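### 4. Opening the case and fitting memory

The steps in this section apply to the Hatby desktop in both the standard and the tall case. If you only want to change a drive, skip to section 5.

**Before you start**

1. Save your work and shut down from the menu. Do not use sleep or hibernate.
2. Set the power supply switch to O and pull the power cord from the wall.
3. Unplug everything else: monitor, network, speakers, USB devices.
4. Hold the power button in for 3 seconds to drain what is left in the board.
5. Lay the case on its side on a firm table with the removable panel facing up. Carpet and bedspreads build up static.

> **Caution:** Never open the power supply itself. It can hold a dangerous charge long after the cord is out.

**Removing the side panel**

6. Undo the two thumbscrews at the back. If they were tightened at the factory, use a No. 2 Phillips screwdriver for the first half turn.
7. Slide the panel toward the back until it stops, then lift it straight up.
8. Put the thumbscrews in a cup or a lid. They are not the same thread as the drive screws and should not be mixed.

Touch bare metal on the case before you reach inside, and again every few minutes. A wrist strap is better if you have one. Clip it to the case and leave it clipped until the panel goes back on.

**Finding the slots**

The memory slots are the long, narrow ones near the processor. On boards with four slots, the slot numbers are printed on the board beside them – A1, A2, B1, B2. Fill A2 and B2 first. With a single module, use A2.

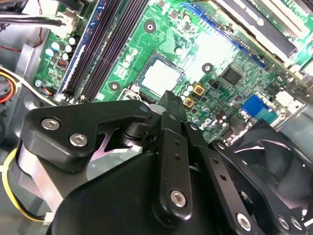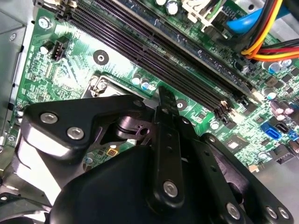 The processor and the memory slots are both on the motherboard.

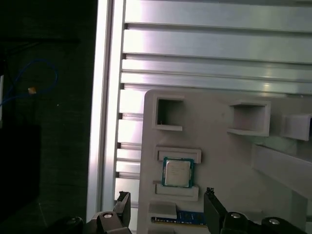 Floarea Crăciun wrote to say that her computer gave three beeps and a blank screen after she had followed the steps twice, and that the cause was a module pushed in at one end only. She suggests pressing each end separately with a thumb, then looking along the slot from the side to check that the module sits level. We have added this to step 12.

**Fitting a module**

9. Open the clips at the end of the slot. Some boards have a clip at one end only, and the other end is fixed.
10. Hold the new module by its short edges. Keep your fingers off the gold contacts.
11. Line up the notch in the module with the ridge in the slot. The notch is off center, so the module fits one way around. If the two do not match at all, the module is the wrong type for your board. Stop here and check the label against the parts list.
12. Press down on one end until the clip closes, then on the other. Look along the slot from the side. The module should be level, with very little gold showing.
13. Repeat for the second module.

It takes more force than most people expect, and the board may bend slightly. If you have to lean on it, take the module out and go back to step 11.

**Closing up and testing**

14. Check that no cable is lying across a fan.
15. Put the panel back, slide it forward and do up the thumbscrews by hand.
16. Connect the monitor, keyboard and power cord only. Set the switch to I and turn the computer on.
17. The first start after a memory change is slow, and the screen can stay dark for up to 200 seconds. Do not turn it off during this time.
18. Open the system information page and check that the full amount of memory is listed.

If the amount is too low, shut down, repeat steps 1 to 7 and reseat both modules. If it is still too low, try each module alone in slot A2. A module that is not found on its own is faulty and can be sent back to the Fulilthorpe service desk with form 143.

**Memory test**

The Coltatik test tool is on the support disk. Start the computer from the disk, choose *Memory* and let the bar reach 100 percent. On a large amount of memory this can take all night. Any error at all, even one, means a module should be replaced.

> **Note:** Modules sold under the Pascu name come in two heights. The tall ones do not fit under the large processor cooler. Measure the gap before ordering.

Keep the old modules in the bags the new ones came in. Do not wrap them in foil or ordinary plastic.

Corrections to this section go to Teodor Cârstea at the service desk.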